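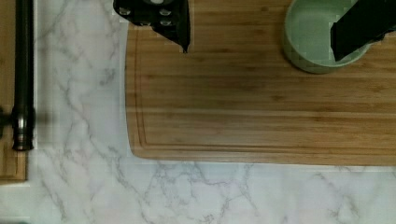

The Counter Report

Anyone who has used the shared kitchen since February will have noticed that the counter has been filling up. Appliances arrive at Ikgate the way cats do, which is to say one at a time, from no particular direction, and with every intention of staying. We have a toaster. We also have a toaster oven, which makes toast. Both have their supporters, and the supporters sit at opposite ends of the lunch table.

So at the last house meeting we put the counter on the agenda, gave it 15 minutes, and used up 40. What follows is the short version.

The cutting board stays where it is

Mirsad Dimitriou wanted the big bamboo board stood upright against the tile when it isn't in use. Mechthild Prantl wanted it left flat in the middle of the counter, on the grounds that a board you have to fetch is a board you don't use, and that the people who don't use it go on to slice bagels directly on the marble. She had looked into the cost of having marble polished and read the number out twice. The board stays flat.

It does have conditions attached. The groove running near the edge is for juice. It is a moat, and it should be emptied after tomatoes, peaches and anything else that leaks. Wipe along the groove with a cloth, all the way through the corners, then do the flat part. Please don't put the board through the dishwasher. Flurina Gisler did this once with the old one and it came out shaped like a potato chip. She has asked us to stop bringing it up, and we will, starting with the next issue.

A little mineral oil goes on every other month. The bottle is under the sink behind the vinegar. Konrad Brunner has volunteered to do the oiling and has already sent three emails about it.

The green bowl

The small sage-green bowl has been living on the board for long enough that several people assumed it came with it. It didn't. It is for scraps while you chop, and the trip from bowl to compost is still a trip somebody has to make. A bowl of onion skins left overnight is not a contribution to the household.

There was a motion to get a second bowl. It failed, mostly because we all know where a second bowl leads.

The back row

The carafe, the toaster and the toaster oven keep their places along the back. Meinrad Fuchs suggested that we choose between the last two and was met with the kind of silence usually kept for people who suggest a rent increase. The two-slot toaster is quicker for bread. The toaster oven is better for leftover pizza and for anything with cheese on top. Run one at a time, please. Running both with the kettle going has put the kitchen in the dark on two occasions, and the second time there was soup involved.

The top of the toaster oven is a separate matter. It gets warm, it is flat, and it attracts objects. If you have put a jar up there, kindly give it a home in the cupboard before you preheat — a shelf has been cleared next to the mugs.

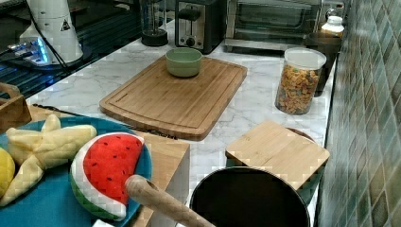 The counter with the board in its agreed position, bowl attending.

Cereal

The clear canister by the tile is the communal one, and the colorful stuff inside it is for anybody. We did try to replace it with something containing bran. The bran lasted a long time, which ought to have pleased the budget and pleased no one else. When you finish the canister, refill it, and put the lid back on properly. It has a lid. It has always had a lid.

Toy food

The play food has drifted in from the family room again and is mixing with the real groceries. The children are welcome to cook alongside the rest of us, and the service is often better. At the end of the evening, though, the toys go back in their bin. Mirsad would like it known that he reached for a snack last month without his glasses on, and that he doesn't wish to discuss it further.

Knives

Back in the block, dry, every time. Mechthild will be sharpening them after supper on Aug 6, 2025. If you have a knife of your own that you'd like done, leave it on the board with your name on a piece of tape. Please wrap the blade in a dish towel. She'll do bread knives only if you ask nicely, and she reserves the right to comment on their condition.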